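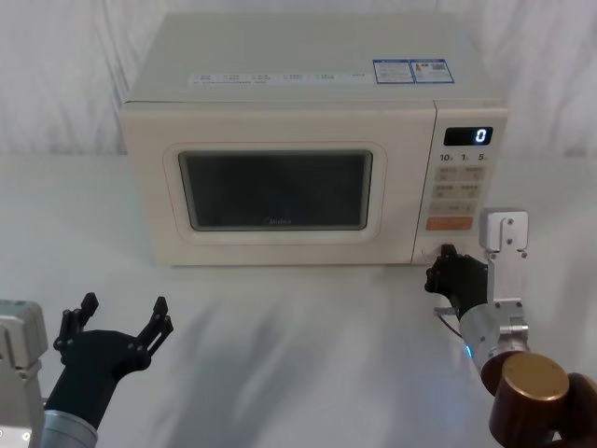
*Reading time: 3 minutes*

# How to budget for a two-arm robot bench (without forgetting the boring stuff)

When I put together our first equipment plan, I had one giant line on the spreadsheet that said "robot" and a tiny one under it that said "misc." You can guess which one got us in trouble! I've done a second bench since then, arms and hands and all, and this is the order I'd work in now.

## 1. Write down the job before you open a catalog

Pick a few chores you want the robot to do in its first few months and write each one as a single plain sentence. Mine had "press the door button on a microwave" near the top, and that one little sentence did more for our budget than any sales call. The button is small and round and it sits low on the front panel, right under the start key. So now I knew I needed a fingertip that could land on a small target close to the tabletop, with the wrist and the bracket and everything else staying out of the way.

If your sentences are all about moving boxes, you may be fine with a simple two-finger gripper, and you'll save a pile of money. If they're full of buttons, knobs and lids, price jointed hands from day one.

## 2. Get quotes for arms and hands separately

I asked two suppliers, Usano and Collum, for the same setup. Usano sent one bundled price. Collum broke theirs out into arms, hands, brackets, cables and controller, and I liked that so much I went back and asked Usano to do it too (they did, and pretty cheerfully).

Ask each supplier:

- Is the mounting bracket between the arm and the hand included?
- Which cables come in the box, and how long are they?
- What does one replacement finger cost, and can I swap it myself?
- How long is the wait if I order today?

That last one bit me. I'd planned on everything landing together, and then the hands came in 14 weeks after the order, with the arms already sitting on the bench looking expensive. Ask for the wait on each part in writing, then plan your start date around the slowest one.

## 3. Decide whether you need both arms

Two arms cost close to double, and you won't always use them. With a job like the door button, one hand does the pressing and the other just hangs out over the table. I still bought the pair, because half of my list needed something held steady while the other hand worked. Go down your own list and mark every job that really needs two. If it's only a couple, buy one arm and leave space (and power!) for a second.

## 4. Budget the bench like it's part of the robot

Okay, here's where my "misc." line fell apart. Put these in as their own lines:

- **Table.** Stiff, smooth, and deep enough for an appliance at the back with both arms working in front of it.
- **Backdrop.** Plain fabric is fine. Ours is white and wrinkly and I've stopped ironing it.
- **Cable ties and clips.** Cables dangle from wrists and loop into places you don't want them.
- **Things to practice on.** We have a cream Midea microwave with flat buttons and no door handle. Buy the real object, and check the front of it first. A pull handle and a push button are two very different jobs for a hand.
- **Power and emergency stop.** Get your electrician's price early.

All of that came to 19 percent of our arm price. I had penciled in nearly nothing.

## 5. Put spares on the first order

I buy 3 spare fingers per bench up front. Fingers take all the bumps, and you'll have a much easier time getting them approved now than explaining a stalled bench later. Add a spare cable for each hand while you're at it.

## 6. Ask for a demo of your own sentence

Before you sign, send the supplier your list and ask to watch one of the jobs on a similar appliance. Balogun, the reseller we ended up using for service, let me pick the job the same morning, and I learned a ton from watching them set up. Time the setup too! It tells you how many staff hours to put in the plan.

## 7. Fill in the sheet

My columns are item, supplier, price, wait, who approves it, and a notes column that always gets too long. Ffion Parri in our purchasing office had me add one more for yearly service, and she was right, so I've kept it. I track it all in Brindance, but any spreadsheet will do the job.

Send it off early if your budget closes in December like ours does, and attach the written quotes to the same email.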